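In defence of a silly desk

By Anahera Pryor
November 27, 2020

14 comments | 45 shares

I've had the same argument three times this year, with three different people, and I've lost it every time because I get flustered and start talking about my nan. So I'm going to have it again here, where I can't be interrupted.

The argument goes like this. Somebody sees my desk (on a call, usually, when I tip the laptop down by accident) and says something like "oh, that's cheerful", in the voice you'd use for a child's haircut. And then out it comes. A desk is for work. Grown-ups have grey things on their desks. Have I thought about a nice bit of walnut?

Brodie Tamihana was the first, back in April, when we'd all been sent home from Listlow with a monitor each and a carrier bag of cables. Brodie had his spare room kitted out in 4 days. Black chair, black lamp, black mat, one of those pen pots with no pens in it. It looked like the office of a man who is about to sack you. He was terribly pleased with it and I did say it looked smart, because it did, but I also noticed he spent most of that summer working at his kitchen table next to the fruit bowl.

My own set-up was a dressing table in Pomare that I couldn't get my knees under. I typed on that for months with my wrists bent over the edge like a begging dog. By the end of the winter my right hand was buzzing at night, and Chathurika Sikder, who used to sit opposite me and has strong views on posture, told me to get a proper desk and something soft to put in front of the keyboard. So I got a plain white desk, as plain as they come, and then I went looking for the soft thing.

Well! Have you ever shopped for a wrist rest? They are the dullest objects ever made. Page after page of black ones, then some slightly different black ones, and then a grey one for the free spirits. I must have looked at 100 of them. And then, right at the bottom, under the mouse mats, there was a sky blue one with pink stripes and an enormous cartoon bow in the middle, and I laughed out loud on my own in the kitchen and bought it before I could be sensible.

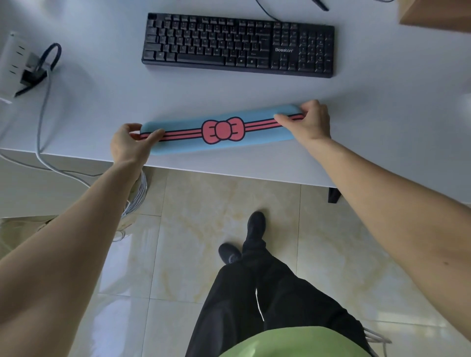

Lining up the bow with the keyboard. The keyboard is as black as anyone could wish.

I do want to be fair to the walnut people. I understand the idea that a calm desk makes for a calm head, and Erasto Mwaipopo, who is the most productive person I know, works on a bare table with one notebook and would, I think, be made ill by a bow. He told me that anything he can see is something he has to think about. Fine! Good for Erasto. I've watched him clear an inbox in 40 minutes and I'd like to be him.

But I'm not him, and for me the trouble with a desk in your own home is that you have to want to go and sit at it. At the office you sit down because there's a chair and your coat's already off. At home there's the sofa, and the washing, and the cat from next door. I need a small bribe. Some people bribe themselves with good coffee. Mine happens to be puffy and have a ribbon on it.

There's a bit of snobbery in it as well, I reckon. Cameron Tamihana (yes, Brodie's sister, they're both at it) has a mug shaped like a football boot next to her screen and has never had a word said about it. A football boot is a personality. A pink bow is apparently a cry for help. I asked her what the difference was and she said "it's just a bit young", and then changed the subject to parking.

It's a bit young. Yes, I suppose it is. My nan kept her bills in a biscuit tin with kittens on it until she was well past eighty and they were always paid on the day, and there you go, I said I'd end up talking about my nan.

What I'd say to anyone still putting a desk together is get the height right first, and spend the money on the chair. After that, please do let one thing on it be daft. The keyboard can be as plain as you like, mine certainly is. But your wrists are going to be parked in front of it all day and they might as well be parked on something you'd have picked out when you were nine.

Brodie has since asked me where I got it. He says it's for his daughter.

Related
The Kekden chair, one year on: was it worth it?
Why I gave up on standing desks
Cables, and where to hide them
Reader desks: a converted wardrobe in Tonness
What your mug says about you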